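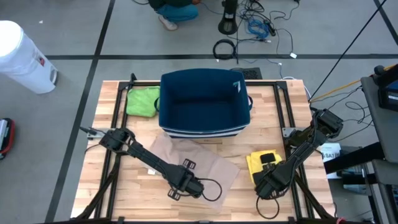
About Holero Laundry School

Home | Classes | About | Prices | Contact

Most laundry advice is written by people selling detergent. Holero opened in Tiongson with 10 students and a suspicion that half of it was wrong. We still think so.

Hsiu-ying Tsang ran a hotel linen room for 24 years before she started teaching. She does not believe in scent beads, and she'd like to see some proof before she believes in fabric softener.
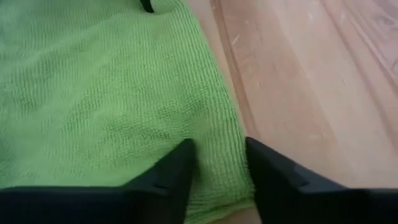

Our basic course runs 40 hours. You learn to read a care label and when to doubt it, how to treat a grease stain, and why towels go stiff. We don't promise it will change your life. It may save you a few shirts.

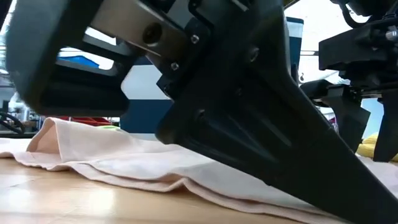
Light pink fabric on the table.

We take no money from soap makers. Fivmont once offered us free product for a kind word, and we said we'd test it first. They didn't write back.

There is a certificate at the end. We can't say what an employer will make of it. The Bilov Hotel has hired from our classes, and other places have shrugged.

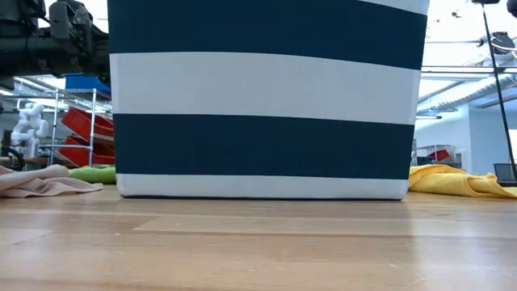
Striped storage bin, navy and white.

New classes start in June at 2521 Bilov Road. Come and sit in on one before you pay.

Comments

marge_t: Took the basic course. Still using softener, sorry.

Dell: Is there an evening class?

R. P.: 40 hours on laundry seemed like a lot. It was a lot. My towels are better.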